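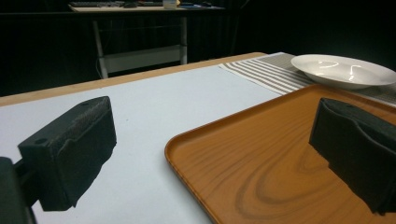

4. How members leave: reading the minutes of the school meals boards

4.1 What I was looking for

I came to the minutes with a fairly simple question. When somebody stops sitting on a board that advises on children's food and health, what does the paper record say about why? I had expected this to be the dull part of the project, a week of ticking boxes before I got on to the interviews. It took most of a winter, and I ended up changing two of my categories halfway through (more on that in 4.3).

The material comes from three districts, Isutness, Troltard and Wustholm, which all set up their boards under the same rules but have run them very differently. Isutness prints everything, down to who arrived late. Troltard keeps short notes of decisions. Wustholm sits in between, with full minutes up to the April when the clerk's post was cut to half time and much thinner ones afterwards. Between them they gave me 130 meetings and 1,998 pages, some of it scanned at an angle and a fair bit of it about the price of milk.

4.2 Counting departures

I found 38 departures in all. A departure, for my purposes, is any case where a named member is on the attendance list of one meeting and has gone from the membership list by the next one but one. I allowed the extra meeting so that people on long sick leave didn't get counted as gone. It's a slightly clumsy rule, and Souad Tawfik, who coded the Troltard notes with me, argued for a stricter one. We tried hers on a batch and it moved only a couple of cases, so I kept mine.

Of the 38, 21 come with some sort of reason in the minutes. The rest just happen. A name is there and then it isn't, and the chair moves on to matters arising. I don't want to make too much of that silence. Plenty of people leave boards for the reasons people leave anything – a new job, a move, a baby, boredom – and a clerk may well not think it worth writing down. But the silent departures bunch up in a way the explained ones don't. They tend to follow a meeting where a vote was split, and the member who goes is more often a doctor, a nurse or a dietitian than a parent or a councillor.

4.3 "Thanked for their service"

My first coding sheet had a box for resigned and a box for removed, and I thought that would do. It didn't, because the minutes hardly ever use either word. What they say is that a member's term "was not taken forward", or that the district had "decided to refresh the professional seats", or that so-and-so was "thanked for their service". I added a third box for these and called it "let lapse". It filled up faster than the other two.

The clearest example is in Wustholm. A children's doctor on the board, whom I'll call Member F, had written to the local paper backing the school nurses in a row over flu vaccination. Two meetings later the chair reported that the leader of the district had asked for "a fresh voice" in the medical seat. There was no vote, and as far as I can find in the rules there didn't need to be one, as the medical seat is filled by the leader and can be emptied the same way. One parent member asked for her objection to be written down, and it was, in a single line. The seat then stood vacant for the next four meetings.

I sent a draft of this passage to Wustholm and had a short reply, dated 2 January 2023, saying the district was content with the account but would rather I said "concluded" than "emptied". I have left it as it was, and I note their preference.

4.4 What the rules allow

All three districts work from the model rules in the Kabbaj handbook, which gives the appointing officer full say over professional seats and sets a fixed term for everybody else. Parents can only be taken off for missing meetings. Councillors go when their own council swaps them out. So the people asked to bring medical knowledge are also the ones with the least protection if they use it in public, and I suspect several of my silent cases sit right there. I can't show that from minutes alone. The interviews in section 5 get closer, though only some of those who left were willing to talk to me, and two of them asked to see their words first.

Figure 1. Table with a large pale sheet, a brown wood-grain tray, a striped placemat and a shallow white plate.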